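Hard water and the wash: notes after a move

May 2023

The new place in Narkgate is on well water, and it tests well into the hard range. The old apartment had soft city water, so none of my detergent habits carried over.
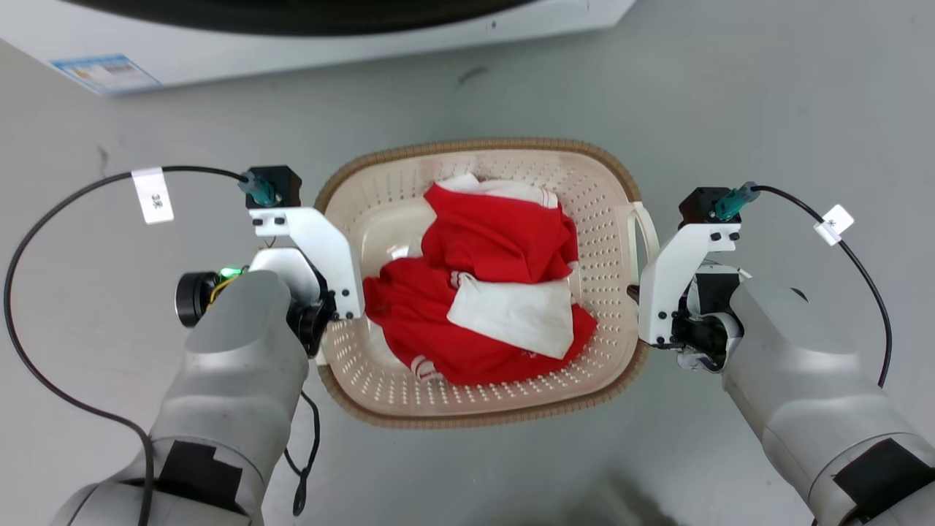
Calcium and magnesium tie up the surfactant before it reaches the soil. The usual symptoms are stiff cotton, dull color and a gray film inside the door seal. Powder copes better than liquid, as most powders carry a builder such as sodium carbonate or zeolite. I switched to powder and left the temperature alone.

Dosing took 2 weeks to settle. The chart on the box goes by load size and hardness, and the hard column asks for up to double. I ended up one line below that. More left residue on dark fabric, and an extra rinse only moved the problem into the water bill.

The softener quote from Verhoeven came to 400 dollars for the resin tank, installation not included. Brodosen has not replied yet. Before spending that I want a second hardness reading in June — the well level drops by then, and the numbers may shift.

Vinegar in the rinse is off the list. The machine manual warns about the rubber parts.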